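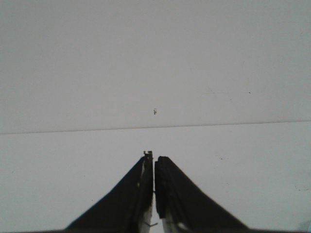 Fig. 6.1. Wrist camera view, fingers nearly closed, nothing held.

Search this site Search Clear

Category: Course Notes > Manipulation Software > Unit 6

Unit 6. What does the perception stack know when there is nothing to see?

Notes by Sveva Bassi. Read before the lab in April. Bring the Unit 5 log parser, you will need it again.

6.1 Start with the dull frame

Most papers you read this term show the wrist camera looking at a mug. I want you to spend an hour with Fig. 6.1 first. Two dark fingers, two pale planes, a thin seam between the planes, a few specks. A great deal of the software we use was tuned on pictures with plenty in them, and its behavior on a frame like this one is mostly undocumented.

Write down what you think each of these modules should return before you run any of them: the feature tracker, the object detector, the gripper state estimator, the plane fitter. Most people skip this step and then find the output reasonable, whatever it is.

6.2 Feature tracking

A corner tracker wants strong gradients in two directions. Go looking for them in the figure and you will find nearly all of them on the gripper. The small metallic tip on the left finger has a stepped outline, so it is a lovely set of corners. It is also attached to the robot. In a wrist view, features on the hand say nothing about how the camera moved through the world, and a tracker that keeps them will report a camera standing still while the arm is traveling.

The seam is little help. A straight line constrains motion across itself and leaves motion along itself free (the aperture problem, Unit 2). That leaves the specks. There is a dark one a short distance above the seam and a smaller one up and to the right. I would not steer an arm by them. A speck could be debris on the surface, or it could be something on the lens, and from a single frame I can't tell you which. Two frames with known arm motion between them would settle it, if the tracker can hold on to something that small.

Mask the hand before tracking. The Skernositz driver ships with a fixed mask, drawn by hand for one finger opening. Fingers move. Use the joint reading to pick the mask, or draw a generous one and accept the loss.

6.3 Detection, and confidence numbers

The Nornura detector returned one box on this frame, on the fingers, labeled "tool," confidence 61 percent. Students like this result because the label is sort of right. I don't. The number is a softmax output rescaled to look friendly. It was not calibrated on our camera, and I have seen no evidence that it was calibrated on anyone's. If 61 means something, then out of many boxes scored 61, that share should be correct. Has anyone checked? Check it in the lab.

Also try the default threshold and then a threshold of 90. The box goes away. Is the frame now "empty"? Your planner will think so. An absent detection and a detected absence are stored the same way in our message format, as a list of length zero, and I consider this a design mistake that we are stuck with until somebody rewrites the interface.

6.4 Gripper state from vision

Between the fingers there is a narrow gap, a little wider toward the bottom. They are close and not touching. Now look at what our estimator offers: OPEN, CLOSED, HOLDING. Pick one!

The vendor code for Terard decides by thresholding the encoder, and prints HOLDING whenever the fingers stop short of the commanded position. A fully closed command that stalls early for any reason (friction, a bad zero, a low current limit) becomes a successful grasp in the log. Every success rate computed from that log inherits the error. When a paper reports grasp success, find out who or what decided that a grasp was a success. Often you can't, and you should say so in your review.

Vision can help, with care. Near the bottom of the gap a thin, light line crosses at a slight angle. It might be a wire, or the edge of some small part. A naive "is something between the fingers" check, which counts non-background pixels in the gap, may fire on it. Restrict the check to the upper part of the fingers and it will be quieter, and also blind to anything sitting low in the grip. Pick your error and write it in the README.

6.5 Plane fitting

I am told the depth network handles textureless surfaces. I would like that claim with a definition of "handles." On two flat pale regions that differ slightly in brightness, it has shading, a faint edge, and whatever it memorized in training. It will return a smooth, confident surface. Smooth is what its loss function rewards. Compare it with depth from arm kinematics at 2 known heights before you let the Ông planner use it for a descent.

6.6 For the lab

Run all four modules on the frame. Hand in your predictions, unedited, next to the outputs. Then change one thing (exposure, mask, threshold) and repeat. I will take off points for any sentence containing "robust" without a test attached.

Reading: the calibration chapter in the course pack. Skip the proofs. The section on reliability diagrams has a sign error in the second formula, still not fixed.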